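Pludano gripper sim pack - worth paying for?
Forum > Simulation > Kits and Add-ons

slowhinge
Hi all! I've been going back and forth on the Pludano pack since November, so I finally bought the single seat license (765, ouch) and have spent my evenings with it ever since. You get a two-finger gripper, 22 small tasks and a wrist view for each one. Setup was kind to me, and I'm no programmer - I had it running before my tea went cold. The finger pads are modeled nicely, and the gripping feels believable to me. Wrist views from my runs: 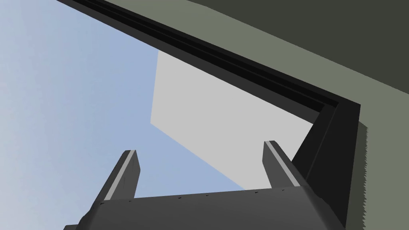
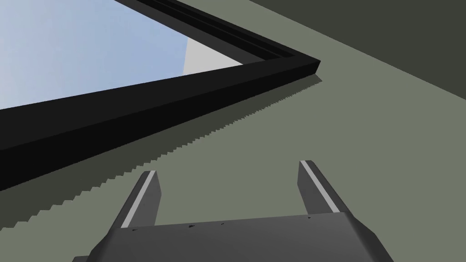
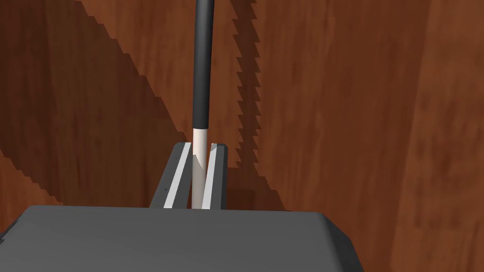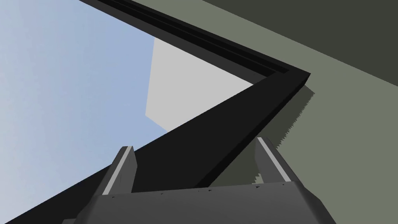
Wrist views, Pludano pack. Third one has the black and white rod in the grip, fingers are open in the others.

Dougal Baxter
Thanks for taking the time, these are a real help. I have to say those saw-tooth shadow edges would bother me at that price, though. I train on the wrist view and I'd be forever wondering what my model was picking up from them. The Hinrichs kit costs more (917 when I bought mine) but the shadows come out soft.

slowhinge
Fair point, Dougal, and I did notice them. For my purposes they don't matter much, I'm mostly practicing approach angles and learning when to close the fingers.

pandska_fan
Going to disagree with Dougal a little, with love. I've trained on rougher shadows than that and my policies came through fine once I varied the lighting. I'd worry more about how plain the surfaces are. The wood is lovely but that gray-green is flat as a pancake!

Dougal Baxter
We'll have to differ on the shadows, my friend, but yes, the gray-green could use some texture.

Doğukan Ekinci
Does the license cover a second machine? I'd like it on my laptop too.

slowhinge
One machine per seat, I'm afraid, but you can move it over up to 6 times a year.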